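What the bed remembers

Oct 7, 2023

THE FIRST thing you learn as a widow is which side of the bed you sleep on. I'd never thought about it. Left. Always left, thirty-one years of left, and then one night in June the right side was mine too and I didn't want it.

I tried the couch. Then the spare room. Then back again.

My sister told me to join a group. I said no, then no again, then went to shut her up. It met in Jelaten, over the pharmacy, up a flight of stairs with a rail that wobbled. Bad coffee. Good cookies, someone there could bake. 20 chairs in a ring and most of them taken, which surprised me more than it should of.

I had pictured crying. There was some. Mostly there was talk about paperwork. The phone company that wanted to speak to the account holder. The gym that kept billing. A woman across from me had a folder of 164 letters, every one adressed to her husband, and she read us the best of them in a flat voice until we were all laughing and couldn't stop. I hadn't laughed since the spring.

Then somebody brought up sleep, and the room went quiet.

Turns out we all had a system. Pillows down the middle. Radio on low. The man by the window slept in his wife's spot so he wouldn't have to look at it. One of us had paid $600 for a new mattress from Wosivby and cried when they carried the old one out, then slept nine hours. Another hadn't changed the sheets in 30 days and dared us to say something. We didn't.

I went home and bought green ones. He hated green.

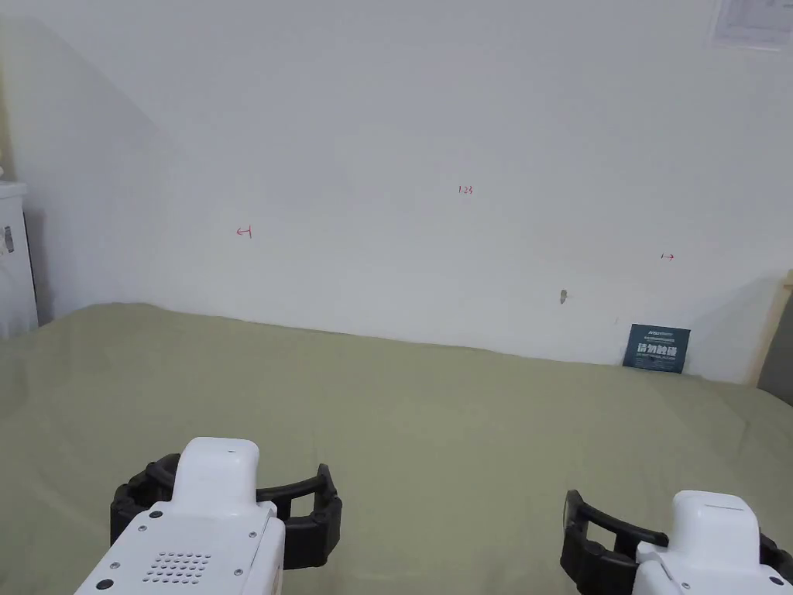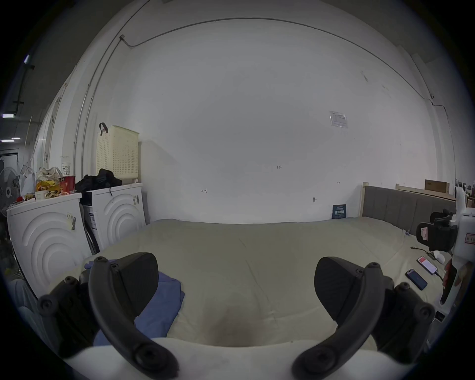
It helped, a little. Not the color — the choosing. I had not picked a single thing by myself in years, not a lamp, not a can of paint, and there I was in a store in Prorklow holding two packages and nobody to ask.

I still go to the group. Less often now. The Ahn bus stops right outside and I can be home before dark. There's a new woman, four weeks in, who sits with her coat on the whole time. I did that. I saved her a cookie last time and she put it in her pocket.

Left side, still. But I leave a book on the right and some nights I roll over and read it there.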